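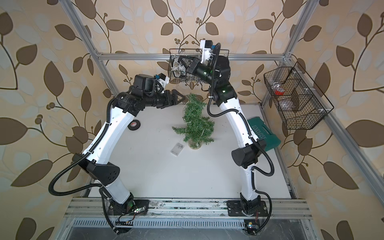 Speaker notes: Open Day at Kullier, second talk of the morning
Saturday, April 15, 2023
Speaker: Afonso Patrício

Before I start

Leave the first slide up while people find their seats. Let the ones at the back come forward, there are always chairs in the first two rows and everyone is too polite to take them. Say good morning twice, once for the people who are listening and once for the people still getting coffee.

Thank the Carvalho school for bringing both of its upper classes, and thank Bimura for lending us the hall. Mention that the restrooms are on the left past the stairs (last year I forgot and was interrupted for it).

Opening

I want to begin with January, when we took down the decorations in our own lobby. My daughter and I spent a whole evening on one small tree. The lights had wound themselves through every branch, the little wire kept catching, and at one point we were both holding an end and neither of us could say which end it was. Pause here, people usually nod. Then ask for a show of hands: who has ever put a string of lights back in the drawer as a knot?

That evening is why we picked a tree for today. Visitors tend to expect us to show something heavy, or something fast. I would much sooner show you something fiddly, the sort of job your hands do while you are talking to someone else.

What you are going to see

Point to the tree, then to the small clear battery box beside it on the table. Explain that our two arms share one table and have to share the job as well. I like to say it is the same as folding a bedsheet with your brother - you both know how, and you still bump into each other.

Say a word about the wrists. Each arm carries a small camera up there, close to the gripper, so it gets a near view of whatever it is reaching for. The children will ask whether that is an eye. Tell them it is a fair way to think of it, and move on, or we will be there until lunch.

Then the baskets. Wire mesh, the kind you might hang on a kitchen wall. Baskets are harder than they look for a gripper, with so many thin wires and so many ways to hold one at a bad angle. If somebody asks why we don't just use a solid box, say that people's homes are full of baskets and we have to meet people where they live.

About the project

Our name for the work is Mana. Keep this part short, two minutes at most. Since we began we have logged nearly 4,000 practice runs on household jobs, and 1,000 of those were with cords, strings and wires of one kind or another. There are 17 of us on the team now. If the Carvalho students look interested, tell them that several of us came in through a summer placement and that the form is on the table by the door.

Don't read the numbers off the slide. They can see them.

Next slide

Change the slide and stop talking for a moment. Give them time to look before you say anything.
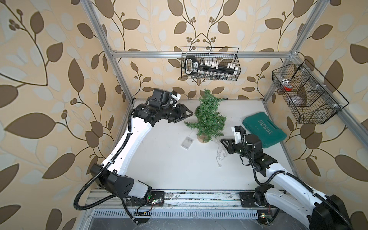

Both arms at the table, with the right gripper just above the white cable.

Draw attention to the cable first. A cup stays the shape of a cup wherever you put it, but a cable has a new shape every time you touch it, and it will lie in whatever loops it likes. I find this lovely and also maddening. Ask the audience how they would pick it up. Somebody will say "by the end," and then you can ask which end, and that brings us nicely back to my daughter and the tree.

Next, the left arm, pointing in at the tree. Ask what they would do with their own left hand while the right one dealt with the cable. Hold it steady? Move a branch? Wait? Let two or three people answer, and please be patient with the shy ones, they often have the best ideas.

Mention the teal case on the right side too. The arms have to work around it, the way you cook around the toaster because you can't be bothered to put it away.

Questions

Likely ones: Will it do my dishes? (Smile, say we are working on cords.) Does it get tired? What does it do when it drops something? For that last one, say plainly that dropping things is a normal part of our day.

Closing

Invite everyone over to the demonstration table in groups, the Carvalho classes first, and remind them to stay behind the tape on the floor. Coffee is at the back. I'll be by the door with the placement forms until noon.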